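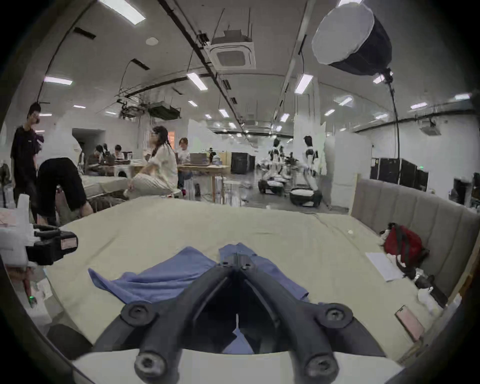

Posted by Beat Gasser – Feb 7, 2025

Visiting a robot lab with pupils, what should we ask to see?

Hello all. I teach technical subjects to a small group of 14 pupils, and we have got a place at the open day of Nerkmont. I was there alone for a short visit before, to prepare. The work on that day was with cloth, on a bed with a beige sheet, and the piece to be handled was a light blue one, all rumpled. A hand-held gripper with two curved fingers was used for it. Further back people were sitting with laptops at a long table, and there were two white humanoid robots on black wheeled bases.

My pupils expect walking robots and perhaps some dancing. I am a little afraid that they will be disappointed when they see a person with a tool in the hand, and a towel or a shirt. The visit is 518 minutes from door to door if I count the coach, so it should be worth it for them.

Which things would you ask the hosts to show, and how would you prepare the group? Also, is it allowed normally that the pupils try the gripper themselves? The letter of invitation says only "demonstration with participation", and I do not know how much participation this means. Thank you in advance for every advice.

Montes

I have been with two school classes at open days of this type, so I can tell you what was good for us.

Ask for the cloth task first and for the humanoids later. If they see the big robots at the beginning, they do not look at anything else any more. Before the visit, let each pupil fold a shirt at home with only two fingers of one hand – the thumb and one other. It sounds childish, but mine were fifteen years old and they talked about it the whole way in the coach. After this they looked at the fingers of the gripper very differently, and they wanted to know why the ends have the shape they have and what happens when two layers are picked up instead of one.

About trying: write to the hosts before and ask directly. At our first visit everybody could try, at the second only the teachers. Small groups of 4 or 5 are best, otherwise the ones at the back see nothing and begin to play with their phones. Ask also where bags and coats can stay. In such rooms there are cables and lamps, and a class with rucksacks is wide.

One more question which gave a long answer for us: "What did not work last week?" The engineers liked it more than all the polite ones.

Huvel

depends on the lab. we went to one in October and it was mostly slides, then 5 minutes of robot. bring sandwiches

Erka

I agree with Montes about the order, but I would not make the groups too small, for then the hosts must repeat everything many times and they become tired. With 14 pupils I would make two groups and change in the middle.

Please ask also what the people at the laptops are doing. My pupils thought they were office staff and walked past them, and afterwards we learned that a big part of the work was there. I was sorry that we had missed it.

Beat Gasser

Many thanks. I have written to them now about the trying and about the bags. The shirt exercise we will do next week in the lesson.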